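수신: 사업비 지원 담당 부서
과제명: Letbridge 지구 소규모 급수시설 잔류염소 유지 및 관로 체류시간 개선
보고 구분: 중간 진행 보고
보고 대상 기간: 3월부터 8월까지

## 1. 요약

보고 기간 중 Nidham 배수지 내부 구조 개선, 말단 관로 자동 배출 설비 설치, 재염소 투입점 이설을 완료하였다. 관망 수리 모델은 초기 구축을 마쳤고 현재 보정 단계에 있다. 주민 대상 이용 실태 조사는 설문 회수까지 끝났으며 자유 기술 항목의 분류가 남아 있다.

계획 대비 지연된 항목은 동측 구릉부 감압변 교체와 야간 최소유량 분석이다. 전자는 변실 내부 침수로 작업 순서를 바꾼 데 따른 것이고, 후자는 유량계 신호 누락 구간의 처리 방법을 다시 정하느라 늦어졌다. 두 항목 모두 다음 보고 기간 안에 마칠 수 있으며 총사업비 변경은 요청하지 않는다. 비목 간 전용 요청은 9절에 기술하였다.

## 2. 배경과 과제 범위

Letbridge 지구는 지하수 관정에서 취수한 원수를 여과와 염소 소독을 거쳐 Nidham 배수지로 올린 뒤 자연유하로 공급한다. 시설은 현재보다 사용량이 컸던 시기의 수요를 기준으로 설계되었다. 이후 지구 내 식품 가공 시설이 폐쇄되면서 일 사용량이 줄었고, 배수지와 주관로의 체류시간이 설계 당시 예상한 범위를 벗어났다. 말단부에서 잔류염소가 관리 기준에 근접하거나 일시적으로 미달하는 사례가 하절기에 집중되었으며, 이용자 민원도 같은 시기에 늘었다.

과거에는 정수장 출구의 염소 투입량을 높여 대응하였다. 말단 농도는 확보되었으나 정수장 인근 가구에서 염소 냄새 민원이 발생하였고, 체류시간이 긴 구간에서 소독부산물 생성 가능성도 커졌다. 본 과제는 투입량 증가에 의존하지 않고 체류시간과 투입 위치를 조정하여 지구 전체의 농도 편차를 줄이는 것을 목표로 한다.

과제 범위에는 배수지, 송배수 관로, 감압 및 배출 설비, 가구 인입부의 계량기까지가 포함된다. 계량기 이후의 옥내 급수관은 사유 시설이므로 개선 대상에서 제외하고 이용 실태 조사에서만 다룬다. 관정의 수량과 원수 수질은 별도 사업에서 관리하며, 본 보고서에서는 투입량 해석에 필요한 범위에서만 인용한다.

## 3. 배수지 내부 구조 개선

### 3.1 기존 상태

Nidham 배수지는 2개 조로 구성되어 있고 조별 단독 운영이 가능하다. 개선 전에는 유입관과 유출관이 같은 측벽에 있었다. 추적자 시험 결과 유입수의 상당 부분이 반대편 벽면까지 도달하지 않고 유출관으로 단락되는 것이 확인되었다. 반대편 모서리에는 교환이 느린 수역이 형성되어 있었으며, 해당 위치의 잔류염소는 유출수보다 지속적으로 낮았다. 평균 체류시간만으로는 이 수역의 존재가 드러나지 않으므로, 기존 월간 점검 자료에서는 문제가 식별되지 않았다.

### 3.2 시공 내용

조별로 도류벽을 설치하여 유입수가 조 전체를 경유하도록 하였다. 도류벽은 구조체에 고정 하중을 추가하지 않는 막 형식으로 하였고, 하단에는 청소 시 배수가 가능하도록 개구부를 두었다. 유입관 끝에는 분출 방향을 상향으로 바꾸는 곡관을 달아 수위가 낮은 시간대에도 수직 혼합이 일어나게 하였다.

작업은 한 조를 비우고 다른 조로 공급을 유지하는 방식으로 진행하였다. 단독 운영 기간에는 소방 용수 비축량이 줄어들므로 관할 소방 부서에 사전 통지하고 비상 급수차 대기 계획을 수립하였다. 해당 기간 중 단수는 발생하지 않았다.

첫 번째 조의 시공에서 고정 앵커 일부가 기존 방수층의 들뜬 부위와 겹치는 것이 확인되었다. 들뜬 부위를 제거하고 보수 모르타르를 시공한 뒤 앵커 위치를 옮겼다. 두 번째 조에서는 착수 전에 타음 조사를 먼저 실시하여 같은 문제를 피하였다. 방수층 보수 면적과 위치는 준공 도면에 반영하였다.

### 3.3 수위 운영 변경

구조 개선과 함께 운영 수위를 조정하였다. 기존 운영은 연중 고수위를 유지하는 방식이었고 하루 중 수위 변동이 작았다. 변경 후에는 야간에 채우고 주간에 낮추는 폭을 넓혔다. 하한 수위는 소방 비축량과 정전 시 공급 지속 시간을 함께 만족하도록 정하였다. 펌프 기동 횟수가 줄어드는 부수 효과가 있으나 전력 사용량 비교는 하절기와 동절기 자료가 모두 확보된 뒤에 제시한다.

운영 담당자는 하한 수위 경보가 잦아질 가능성을 지적하였다. 경보 설정값을 운영 하한과 비상 하한으로 분리하고, 운영 하한 도달은 기록만 남기도록 변경하였다.

## 4. 관로 및 배출 설비

### 4.1 말단 배출

말단 막다른 관로에는 시간 제어식 자동 배출 설비를 설치하였다. 종전에는 작업자가 소화전을 열어 수동으로 배출하였으며, 배출 간격이 일정하지 않고 배출 유량이 커서 침전물이 교란되는 경우가 있었다. 자동 설비는 낮은 유량으로 짧게 자주 배출하도록 설정하였다. 배출수는 탈염 처리 후 우수관으로 방류한다.

설정값은 초기에 모든 지점에 동일하게 적용하였으나, 잔류염소 연속 측정 결과에 따라 지점별로 달리하였다. 사용량이 안정적인 주거 구간에서는 배출 빈도를 낮추었고, 계절 거주 가구가 많은 구간에서는 비거주 기간에만 작동하도록 하였다. 배출 수량은 무수수량 산정에서 별도 항목으로 집계하여 누수량과 혼동되지 않게 하였다.

### 4.2 재염소 투입점

재염소 투입점은 Lostero 분기점의 하류에서 상류로 이설하였다. 기존 위치에서는 분기 양측 가운데 한쪽만 보충을 받았고, 남측 지선은 정수장에서 투입한 염소에만 의존하였다. 이설 후에는 양측 모두 보충이 가능하다. 투입 제어는 유량 비례를 기본으로 하고 하류 측정값에 의한 보정을 제한된 범위에서 허용한다. 측정기 고장 시 보정을 중지하고 유량 비례만으로 운전하도록 하였다.

시운전 초기에 저유량 시간대 투입 펌프의 토출이 단속적으로 되는 현상이 있었다. 펌프의 최소 행정에서 기포가 축적된 것이 원인이었으며, 흡입 배관의 높이를 낮추고 자동 탈기 헤드를 추가하여 해소하였다. 이후 저유량 시간대의 농도 기록에서 톱니형 변동은 나타나지 않았다.

### 4.3 감압변

동측 구릉부 감압변은 교체 예정이었으나 변실 내부에 지하수가 유입되어 있었다. 양수 후 재유입 속도를 측정한 결과 관통부 밀봉 불량으로 판단되었다. 밀봉 보수와 배수 설비 설치를 먼저 시행하고 교체를 뒤로 미루었다. 현재 기존 감압변의 2차측 압력은 허용 범위 안에 있으나 야간 상승폭이 크다. 교체 전까지 압력 기록을 계속하고 상승폭이 확대되면 임시 우회 운전으로 전환한다.

## 5. 수질 측정

### 5.1 측정 체계

연속 측정은 배수지 유출부, Lostero 분기점 하류, 남측 말단에서 수행한다. 항목은 유리잔류염소, 수온, 탁도, 전기전도도이다. 휴대용 측정은 고정 지점 사이의 편차를 확인하기 위한 것으로, 수리 모델에서 체류시간이 길게 계산된 구간을 우선 선정하였다.

자료 기록에는 Joshi 기록 장치를 사용하였다. 설치 초기 남측 말단에서 통신 두절로 자료가 누락된 구간이 있었으나, 장치 내부 저장분을 현장에서 회수하여 대부분 복구하였다. 복구하지 못한 구간은 보간하지 않고 결측으로 처리하였다. 기록 간격은 모든 지점에서 동일하며 시각은 주간 단위로 대조한다.

### 5.2 교정과 자료 품질

전류식 염소 센서는 유량과 pH의 영향을 받는다. 측정조 유량을 정유량 밸브로 고정하고, 현장 비색 측정과 비교하여 기울기를 보정하였다. 보정 전후의 원자료는 모두 보존하였다. 보정 시점 전후로 불연속이 큰 경우 해당 구간에는 품질 표시를 부여하고 통계에서 제외하였다.

비교 측정자 간 차이를 확인하기 위해 동일 시료를 교차 측정하였다. 차이는 대체로 비색 시험의 분해능 이내였으며, 분해능을 넘는 사례는 시약 반응 대기시간이 지켜지지 않은 경우와 일치하였다. 절차서에 대기시간 기록란을 추가하였다.

### 5.3 중간 결과

배수지 유출부의 하루 중 농도 변동 폭은 구조 개선 이후 감소하였다. 남측 말단에서는 재염소 투입점 이설 이후 야간 저하가 완만해졌다. 다만 두 조치의 시행 시기가 겹치고 수온 상승기와도 일부 중첩되므로, 각 조치의 기여를 분리한 수치는 현 단계에서 제시하지 않는다. 수온 보정 감쇠계수를 적용한 비교를 최종 보고에 포함한다.

탁도는 배출 설비 가동 직후 일시적으로 상승한 사례가 있었다. 밸브 개폐 시간을 늘린 뒤에는 같은 현상이 기록되지 않았다. 전기전도도는 관정 전환 시각을 식별하는 지표로 사용하였고, 전환 신호의 도달 시차로부터 구간별 유하시간을 산정하여 수리 모델의 보정에 이용하고 있다.

## 6. 관망 수리 모델

모델은 관로 대장을 기초로 구축하였다. 대장과 현장이 일치하지 않는 구간이 있어 굴착 없이 확인 가능한 범위에서 밸브와 분기 위치를 재조사하였다. 대장에 열림으로 기록된 밸브가 실제로는 닫혀 있는 경우가 발견되었고, 해당 밸브를 정상 위치로 되돌린 뒤 인접 구간의 압력 차가 줄었다. 조작 이력이 남아 있지 않아 닫힌 시기는 특정할 수 없다.

수요 배분은 검침 자료에 따르되, 검침 주기보다 짧은 시간 변동은 구역 유량계의 형상을 적용하였다. 조도계수는 관종과 매설 연대별로 묶어 보정하였다. 개별 관로마다 계수를 조정하면 측정 지점에서의 일치도는 높아지지만 측정되지 않은 구간의 신뢰도가 보장되지 않는다.

염소 감쇠는 수체 반응과 관벽 반응으로 나누었다. 수체 반응계수는 병 시험으로 구하였고, 관벽 반응계수는 현장 농도와의 차이로 추정한다. 노후 주철관 구간의 관벽 반응계수가 다른 구간보다 크게 산출되었으며, 추가 측정을 거쳐 확정한다. 모델의 시간 간격을 줄인 민감도 시험에서는 농도 결과의 차이가 측정 오차보다 작았다.

## 7. 이용 실태 조사

조사의 목적은 관망 수질 개선이 실제 음용 행태와 어떤 관계에 있는지 파악하는 데 있다. 안내문과 설문지는 2000부를 인쇄하여 검침 경로를 따라 배포하고, 회수는 우편과 수거함을 병행하였다. 문항은 음용 여부, 보관 방식, 냄새 및 맛 인식, 옥내 배관 교체 이력, 아침 첫 사용 시 흘려보내는지 여부로 구성하였다.

수거함 회수분에는 복수 응답 처리가 불분명한 설문지가 포함되어 있었다. 단수 선택 문항에 복수로 표시한 응답은 무효로 하고 나머지 문항만 유효로 처리하였다. 우편과 수거함 사이에 연령 분포의 차이가 있어 합산 결과에는 가중치를 적용한다. 자유 기술 항목은 2인이 독립적으로 분류하며, 불일치 항목은 합의로 정한다.

선택형 문항의 예비 집계에서는 수돗물을 직접 마시지 않는다는 응답의 이유로 냄새가 가장 많이 선택되었다. 냄새를 선택한 응답은 정수장 인근과 남측 말단 양쪽에서 높았다. 자유 기술의 초기 검토에 따르면 전자는 염소 냄새, 후자는 흙 또는 금속 냄새로 표현이 갈린다. 같은 민원 분류로 접수되더라도 대응 방법이 다르므로, 민원 접수 양식의 냄새 항목을 세분할 것을 시설 운영 부서에 제안하였다.
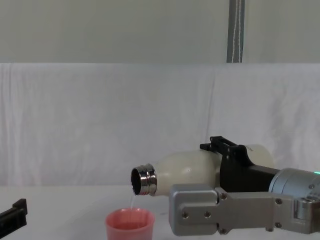
물을 받아 두었다가 마신다는 응답은 옥내 배관을 교체하지 않은 가구에서 상대적으로 많았다. 보관 시간이 길수록 염소 냄새는 줄어드나 소독 잔류 효과도 함께 감소한다. 설문 문항은 보관 용기의 뚜껑 유무와 냉장 여부를 구분하였지만 용기 세척 주기는 묻지 않았다. 후속 조사에서는 세척 주기를 추가한다. 보관수의 수질 시험은 과제 범위에 없으므로, 설문 결과만으로 보관수의 위생 상태를 판단하지 않는다.

아침 첫 사용 시 물을 흘려보낸다는 응답은 노후 주택 구간에서 높게 나타났다. 해당 행태는 야간 최소유량 직후의 유량 상승 형상에도 영향을 줄 수 있어, 구역 유량계의 오전 6시 이후 자료와 대조할 예정이다. 응답과 유량의 대조는 구역 단위로만 수행하고 개별 가구의 사용량과는 연결하지 않는다.

## 8. 지연 항목과 위험 관리

야간 최소유량 분석은 구역 유량계의 신호 누락으로 지연되었다. 누락은 출력 펄스가 짧아 기록 장치가 인식하지 못한 것으로, 유량이 작은 시간대에 집중되었다. 단순 보간을 적용하면 누수량이 과소 또는 과대 산정될 수 있다. 펄스 폭 설정을 변경한 뒤의 자료만으로 기준 유량을 다시 산정하고, 변경 전 자료는 경향 파악에만 사용한다.

관리 중인 위험은 다음과 같다.

| 항목 | 영향 | 조치 | 상태 |
|---|---|---|---|
| 감압변 교체 지연 | 야간 2차측 압력 상승 | 압력 기록 지속, 우회 운전 준비 | 진행 |
| 유량 신호 누락 | 누수량 산정 불확실 | 펄스 폭 변경, 기준 유량 재산정 | 진행 |
| 관로 대장 불일치 | 모델 오차 | 밸브 및 분기 재조사 | 서측 완료, 동측 진행 |
| 저온기 배출 설비 동결 | 배출 중단, 설비 손상 | 보온함 및 자동 퇴수 장치 | 발주 |
| 염소 센서 막 수급 | 연속 측정 중단 | 예비품 확보 | 완료 |

동결 대책은 당초 계획에 없던 항목이다. 설치 위치 일부가 북향 사면에 있고 배출관의 노출 길이가 설계 도면보다 길어진 데 따라 추가하였다. 자동 퇴수 장치의 납품이 한랭기 이후로 밀리면 해당 지점은 수동 배출로 전환한다.

## 9. 사업비 집행

배수지 구조 개선비는 방수층 보수를 포함하고도 승인 금액 안에서 집행되었다. 잔액은 도류벽 막재의 규격 통일로 발생하였다. 자동 배출 설비비는 전액 집행하였고, 동결 대책비는 배수지 구조 개선비 잔액에서 충당하고자 전용 승인을 요청한다. 요청 금액의 산출 근거와 견적 비교표는 별도 제출하였다.

수질 분석비는 소독부산물 시료의 채취 일정이 다음 기간에 몰려 있어 집행률이 낮다. 시료 수 변경은 없다. 설문 인쇄비와 우편 회수비는 정산을 마쳤다. 인건비는 계획에 따라 집행되었으며, 동측 밸브 재조사에 투입된 시간은 수리 모델 항목으로 계상하였다.

## 10. 다음 보고 기간 계획

우선순위는 감압변 교체, 야간 최소유량 재산정, 수리 모델 보정의 순서로 둔다. 감압변 교체는 변실 배수 설비의 작동을 강우 후에 확인한 다음 착수한다. 교체 당일에는 동측 구릉부의 급수 압력이 낮아지므로 고지대 가구에 사전 안내하고 작업 시간은 오전 10시 이후로 한다.

모델 보정이 끝나면 운영 수위와 재염소 투입량의 조합을 계산하여 계절별 운영표를 작성한다. 운영표에는 관정 전환, 한 조 단독 운영, 재염소 설비 정지 조건을 포함한다. 시험 적용은 운영 부서의 검토를 거친 조건부터 시작하며, 말단 농도가 내부 경계값 아래로 내려가면 기존 설정으로 복귀한다.

소독부산물 시료는 배수지 유출부와 남측 말단에서 같은 유하 수괴를 따르도록 채취 시각을 정한다. 유하시간은 전기전도도 시차로 산정한 값을 우선 적용하고, 관정 전환이 없는 기간에는 모델 계산값을 사용한다.

## 11. 승인 및 회신 요청 사항

- 배수지 구조 개선비 잔액의 동결 대책비 전용 승인
- 감압변 교체 완료 기한의 다음 보고 기간 내 변경 승인
- 민원 접수 양식 세분안에 대한 운영 부서 의견 회신
- 북향 사면 배출 설비의 보온함 설치 부지 사용 동의서 처리 현황 통보

전용 승인 회신은 보온함 제작 착수 전까지 필요하다. 감압변 기한 변경은 다른 공정의 착수 조건에 영향을 주지 않는다.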